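Spring Clamp
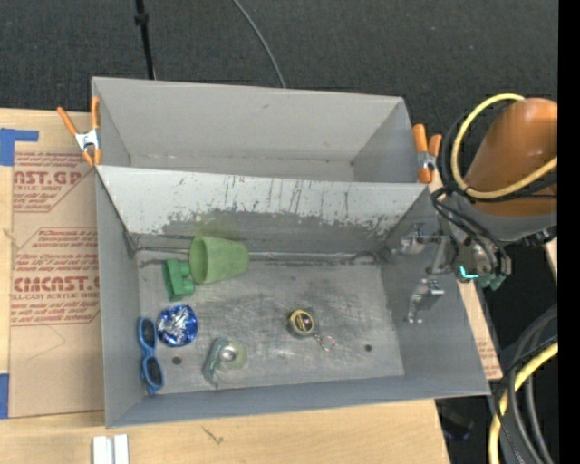
A spring clamp is a small hand tool that holds two or more things together by the force of a coiled or bent piece of metal. In its most familiar form it looks a good deal like an oversized clothespin: two handles, two jaws, and a spring at the pivot that keeps the jaws pressed shut until somebody squeezes the handles. It is among the cheapest and quickest of the clamps, and for that reason it turns up in a great many places where a cabinetmaker's tools would otherwise never be seen, from market stalls and photography studios to school kitchens and the backs of delivery vans.

The spring clamp belongs to the wider family of holding tools that includes the C-clamp, the bar clamp, the hand screw and the vise. It differs from nearly all of them in having no screw, and so it can be put on and taken off with one hand. What it gives up in return is strength and control, for the pressure is fixed by the spring and cannot be dialed up or down by the person using it.

Names

In American shops the tool is usually called a spring clamp, and sometimes an A-clamp, from its outline when closed. Stagehands and photographers often say "pony" or simply "clip," and the word "grip" is heard too, though it causes some confusion in trades where a grip is also a person. Older catalogs may list it under "hand clips" or "spring clips," and a reader searching in old print sources does well to try all of these, as well as the headings for bookbinding and laundry supplies, where clips of much the same pattern may be tucked away.

Parts and how it works

Each half of a spring clamp is a lever. The handle is on one side of the pivot and the jaw is on the other, and the spring sits around or beside the pivot pin. In most designs this is a torsion spring, a coil of hardened wire with two straight legs that push the handles apart. Pushing the handles apart closes the jaws, and squeezing them together opens the jaws again. The longer the handle is compared with the jaw, the easier the clamp is to open, and the less grip a spring of given stiffness will deliver at the tips. Makers spend a surprising amount of thought on this trade, because a clamp that holds like a bulldog is of little use to a person whose hand gets tired opening it.

The grip is also not the same at every opening. A torsion spring pushes harder the farther it is wound, and so a clamp stretched over a thick board generally presses harder than the same clamp closed on a thin one. People who are used to screw clamps are often caught out by this the first time they try to hold two sheets of veneer or thin card, and find that the clamp which held a shelf so nicely now lets everything slide about.

The jaws usually end in tips or pads of a softer material. On metal clamps these may be sleeves of vinyl, dipped or slipped on, and on plastic clamps they are often separate pieces that swivel on a small pin. A swiveling pad lies flat against the work even when the two faces are not quite parallel, and it spreads the load so that there is less chance of a dent. Fixed tips press along a narrow line, and they are better for reaching over a rim or into a tight spot.

Materials

The oldest pattern still commonly sold is made from pressed sheet steel, folded into a channel for stiffness and plated to slow down rust. It is strong for its weight and will stand years of careless treatment, though the plating eventually wears at the pivot and the sleeves go hard and split. Replacement sleeves can be bought, and plenty of people make their own from a bit of tubing.

Molded plastic clamps became common later. They are light, they do not rust, and they can be made in bright colors, a real help on a crowded bench or in long grass. Their weak point is age. Sunlight and cold both make some plastics brittle, and a clamp that has spent several winters on a tarpaulin may let go with a loud crack when it is next squeezed – a good reason for wearing glasses while sorting through an old box of them.

A few makers have used hardwood for the levers, chiefly for clamps meant for musical instrument repair and paper work, where metal is not welcome near the piece. These are pleasant things to handle, and rather costly.

Sizes

Spring clamps are sold by the widest opening of the jaws, by overall length, or, now and then and to everybody's annoyance, by a number that means something only to the maker. The smallest are no bigger than a finger and are used by model builders. The most useful general sizes open between one and three inches. Beyond that the spring has to be so stiff that many people need both hands to open it, and the main advantage of the tool is lost, so larger work is normally given over to bar clamps.

A separate group, the ratcheting spring clamps, adds a toothed bar between the handles. The jaws are closed by the spring in the ordinary way and then squeezed a little tighter, with the teeth keeping the extra pressure until a release is pressed. Purists may grumble that this is a different tool altogether, and they have a point, but shops put the two on the same rack.

Uses

In woodworking the spring clamp is mostly a helper. It holds a glued strip of edging, keeps a stop block in place for a few light cuts, or pins a paper pattern to a board while it is traced. It is seldom trusted alone with a large glued joint, which wants firm and even pressure along its whole length. A common habit is to put on a few spring clamps first, to keep the parts from wandering, and then bring in the heavier clamps one by one.

Boatbuilders have always been fond of cheap clamps, for the simple reason that a planked hull seems to swallow every clamp in the building. Solange Lacroix, in her memoir of the Gendgate boatyard, remembers that the apprentices were sent home each July with the yard's whole stock of spring clamps in flour sacks, to be scraped clean of glue before the fall work began. "We were paid by the sack," she writes, "and I have never since been able to look at one without reaching for a knife."

Upholsterers use spring clamps to hold fabric while a seam is pinned, and bookbinders use padded ones to hold boards to a spine. In photography and theater they fasten backdrops, cables and sheets of colored gel. In the garden they keep netting on hoops and frost cloth on frames. Cooks who buy flour in large bags know them well too, and a small one does a fine job of keeping a cloth on a table when the wind gets up.

Repair work brings its own demands. Rosine Hervieu, who mended ceramics in Mosedow for much of her working life, preferred very weak clamps and was known to wind back the springs of new ones by hand before she would let them near a broken plate. Her notes on the subject were copied out by her pupil Ludivine Courtois and passed from bench to bench for years before anyone thought to print them.

The Dernora collection

One of the larger public displays of clamps is kept in the town museum of Dernora, in two rooms above the old post office. It began with the tools of Hugo Masson, a chair maker who rarely threw anything out, and was opened to visitors on 1/22/02. The present catalog has 2964 entries covering clamps of every kind, with some 16 drawers given over to spring clamps and clips alone. Among the pieces most often asked about are a group of wooden-levered clamps from the Eberhard workshop, each stamped on the inner face of one handle. The stamp is small and easily missed, and the museum lends out a magnifying glass at the desk.

The catalog, prepared by Catarina Valente, sorts the clamps by the type of spring and leaves the question of trade to the index. Some visitors have found this hard going, as a bookbinder's clip and a boatbuilder's may sit side by side in the same drawer, but it does show very clearly how the same few ideas kept being borrowed from one trade to the next.

Care

A spring clamp asks for very little. Dried glue can be kept off the pads with a rub of paste wax or a scrap of waxed paper laid between the pad and the work. A drop of light oil on the pivot once in a while will stop the squeak, though the extra should be wiped off before the clamp goes anywhere near bare wood, as oil spoils both glue and finish. Clamps are best stored closed on nothing at all, or on a thin rail, since a spring left wound over a thick bar for months may lose a little of its strength.

When a clamp no longer closes firmly, the usual cause is a tired spring or a slipped leg. A slipped leg can often be coaxed back with pliers. The spring is under load even when the jaws are shut, so the clamp should be held in a vise and the face kept well to one side.

See also

Bar clamp
Clothespin
Hand screw
Torsion spring
Vise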